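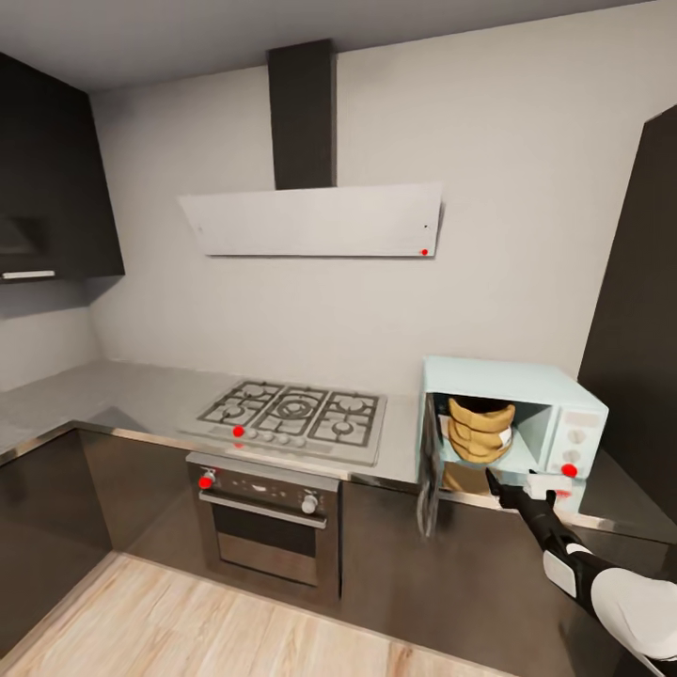 Can a robot do kitchen chores yet?
Some of them, in some kitchens, with a person nearby. Fetching, placing, opening doors and turning knobs are within reach. Cooking a meal from start to finish in a kitchen the robot has never worked in is still a research problem.

Ginwood Kitchen Task Pack
Simulated kitchen and task set for arm developers
Version 3

Overview
The Kitchen Task Pack is a rendered kitchen for testing household arm control in software before you try it on hardware. The room includes a gas cooktop, a range hood, a built-in oven and a countertop microwave with a door that opens. Red dot markers sit at several points on the appliances, including the left oven knob and the lower edge of the microwave control panel.

The pack is sold to labs and small developers. It is not a consumer product and does not include an arm.

What works well today
Single-step tasks. Most teams get a usable result on turning a knob or closing a microwave door within a few days of setup. Reaching into an open microwave takes longer. The opening is small, and the arm has to keep clear of the door and the cavity walls.

What does not work well yet
Chains of tasks. A policy that handles each step alone will often fail when four steps are run in a row, usually at the handover between one and the next. Soft food is also hard. Contact with bread and similar items is simplified in the simulator, so a grasp that holds in software should be tested again on a real counter.

Wiping, scrubbing and anything with running water are not supported in this version.

In the pack
Kitchen model with separate appliance files
273 task starts, covering reach, grasp, open, close and turn
Scoring scripts
Setup guide (PDF, English and Turkish)

Requirements
One workstation with a dedicated graphics card. A full evaluation run takes roughly 2 hours on our own office machine. Arm models are loaded separately; the setup guide covers import and joint limits.

Licensing
Each license covers one site. Students at a licensed site do not need their own. Commercial users who want to change and resell the kitchen model should ask for the Narkano add-on, which is quoted separately.

Support
Email support is included for the first year. Technical questions go to Nevzat Eren. Please send the log file and the task number with your message. We do not tune policies for customers, but we will check that your arm model loads correctly.

Release notes
Door friction on the microwave was set too low in the December build and has been corrected. Knob rotation limits were also changed, so scores on turning tasks should not be compared with earlier builds.

Page updated 4 Jan 2018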